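Waseck workshop notebook
Tuesday, July
Plate reverb, continued

The plate makes a sound! A real one, a long silvery one, and I want to get it all down before I forget which bolt did what.

Where we left off: steel sheet hung in the frame, 2,000 millimeters on the long side, springs at the four corners, driver not yet attached, two contact pickups sitting in a jar lid. The frame had stopped leaning after we put the diagonal brace across the back. Last entry says "tension later." Today was later.

Started with the corners. I'd been scared of over-tightening and it was far too slack, so the sheet had a belly you could see if you crouched and looked along the edge. Went around the corners a quarter turn at a time, opposite corners in pairs, tapping the middle with a knuckle after each round. For the first few rounds you get a thunder-sheet wobble, great for a school play, no use on a vocal. Then somewhere in there the wobble tightens and the tap comes back as a kind of breath. I stopped, had a coffee, came back and went one more round. Glad I did. The low flap was nearly gone and the top had opened up a lot.

Marked the spring hooks with paint pen so we can see if anything creeps overnight. White line across hook and frame. If the lines don't meet in the morning, write down which corner before touching it, please.

Driver. We talked about gluing it straight to the steel and I'm happy we didn't. It's on a short brass stub, the stub is epoxied to the plate, and the driver itself hangs off the frame crossbar so its weight isn't on the sheet. Position is a bit off center both ways. I tried it dead center first with putty and got a very strong note that hung over everything, like somebody humming in the next room. Moved it toward the left and up, the hum spread itself out, and that's where the stub is now. The epoxy is the slow kind. It says leave it overnight and I gave it until after lunch, with the level kept low, so treat all of today's results as provisional.

Pickups: one near each short end, different distances from the edge so left and right don't match. Held on with the thin double-sided tape for now. The right one is hotter than the left. I swapped the cables and it stayed hotter on the right, then swapped the pickups and it stayed on the right again, so it's the spot and not the parts. I kind of like it where it is. We can trim it at the preamp.

First signal through it was a clap track I had lying around. Then a snare, then a sine sweep, slowly, with my hand flat on the frame. Things I noticed in the sweep:

Low end builds up fast and muddies everything. High pass before the driver is a must. The filter box from the Stakmont sessions works fine, it's on the shelf with the green tape on it.

A buzz on the way up through the low mids. Took me forever. It was the ground wire touching the back of the plate, just barely. Taped it to the crossbar and it was gone.

A ring at 2,000 hertz. Narrow, whistly, comes out on anything with an "ee" in it. Pressing a fingertip on the lower right edge makes it go away and does almost nothing else, so a tiny felt tab there might be all we need. Haven't tried it with felt yet. If the felt's too much, try a dab of the gray putty, or just notch it on the return and get on with our lives.

Above that it's smooth. Really smooth. I ran the sweep three more times for no reason except that I was enjoying it.
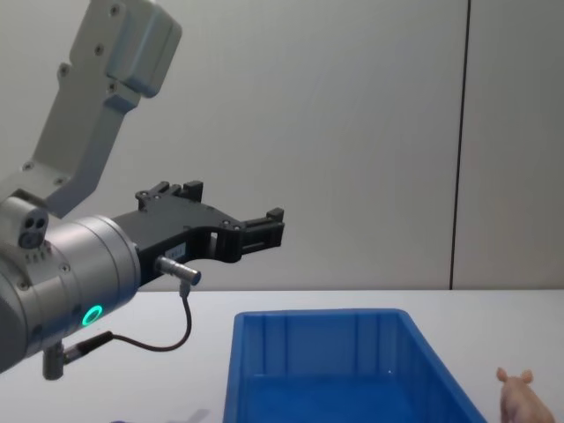 Arm over the white tabletop, green ring light on.

Decay time. With nothing touching the plate it goes on for about 5 seconds in the mids before I lose it in the room noise, less up top, more down low if you let the lows in. That's long for the Sideo songs, but lovely, and it's much better to have too much and damp it than to have a plate that dies on you. The damper is still just an idea: a panel of stiff insulation board nearly as big as the sheet, on two hinges, with a threaded rod to bring it closer or farther away. It doesn't have to touch. I held a piece of the board up by hand, very close, and the tail shortened right away, highs and lows together, without the choked sound you get from a blanket. Moved my arms in and out while the snare loop played and it was like turning a knob. So the panel's worth building properly.

Then I did what I'd been promising myself all day and sent actual music through it. The Sideo rough mixes are on the red drive, folder is called "plate tests," and there are prints of everything below so you can listen for yourselves.

The slow one with the harmonium. Lead vocal only, to both sides, predelay off. Too close, it sat on top of the words. Added some predelay with the tape machine, running at the faster speed, and it fell in behind the voice exactly the way we wanted. The last line, where the harmonium stops and there's just the voice and the chair creak, got me. The creak has a tail now too. I vote we keep it.

The waltz. Acoustic guitar and backing vocals. Guitar picks up that 2,000 hertz whistle on the higher chords so this one has to wait for the felt. Backing vocals are gorgeous, even a bit hot. I pushed the send until the driver started to grunt and backed off from there, and the grunt point is marked on the mixer strip with a pencil arrow. Don't go past the arrow until the epoxy has had its night.

The one with no title yet. Drums to the plate, nothing else. Wrong! Completely wrong for this song, it turns a small kit into an airplane hangar and the whole point of that take is how small it is. But listen to the print anyway because the tom fill before the second verse sounds enormous and there has to be a record somewhere that needs it.

The Trịnh demo. I know it's not on the list. It was on the same drive and it has that dry, close trumpet, and I couldn't leave it alone. Trumpet into the plate, a little of the high end rolled off going in, left pickup only. It's the best thing I heard all day by a long way. If we send them one thing from this week, I'd send that. It needs a fade at the end, I let it run into me putting a mug down.

Noise. There's some. With the returns up and nothing playing I hear hum from the left preamp (moves if you move the power supply, so move the power supply) and a steady low rumble that I'm pretty sure is the street. When the delivery truck came past the front there was no question what it was, you could hear it downshift. The frame is sitting straight on the floor at the moment. Rubber feet would help, or the old carpet squares doubled up, or both. I printed everything between trucks as well as I could, but there's one right in the quiet part of the waltz, sorry.

Also it's a microphone, basically, so the whole plate hears us. If you talk near it while printing, you're on the record. There's a very clear "oh come on" on the first snare print and that's me dropping the hex key. We'll want it in the back hallway eventually with the door shut and the cables run under. I measured the door and it goes through standing up, with the springs on, if we take the handle off.

Money, since we said we'd keep track. I've spent 20 dollars since the last entry, that's the brass stub, the epoxy and a pack of spare hooks. Receipt's in the envelope. The insulation board is an offcut we already had. Hinges and rod still to buy.

Things I'd do differently on a second one (I'm already thinking of a second one, sorry). Weld the corner gussets before painting. Put the spring bolts on the outside of the frame, because getting a wrench in behind the sheet without brushing it is miserable and every brush goes off like a gong. File the edges of the steel before hanging it, not after, see the bandage. Drill the crossbar for more than one driver position so you can try a few without the putty business.

Oh, and the edges: I took the burr off all the way around with the fine file, and I swear the top got a touch cleaner afterward. It might be wishful. I didn't print a before, so there's no way to check. Next time print a before.

Levels for today's prints, so we can get back there: send at the pencil arrow minus a hair, filter box on its middle setting, left preamp two clicks above right, no compression anywhere, returns panned all the way out except on the trumpet.

Still to do:
Check paint marks on hooks
Felt tab, lower right edge
Power supply away from left preamp
Feet or carpet under the frame
Damper panel, hinges, threaded rod
Reprint the waltz once the whistle is sorted
Pick a predelay for the slow one, I've left three versions on the drive, I like the middle one
Ask about the Stakmont filter box, are we still borrowing it or is it ours now
Label the pickups left and right before somebody cleans up

Power's off at the wall. Driver is unplugged but still mounted, so please don't lean anything on the crossbar. The trumpet print is cued up on the tape machine if you're in first.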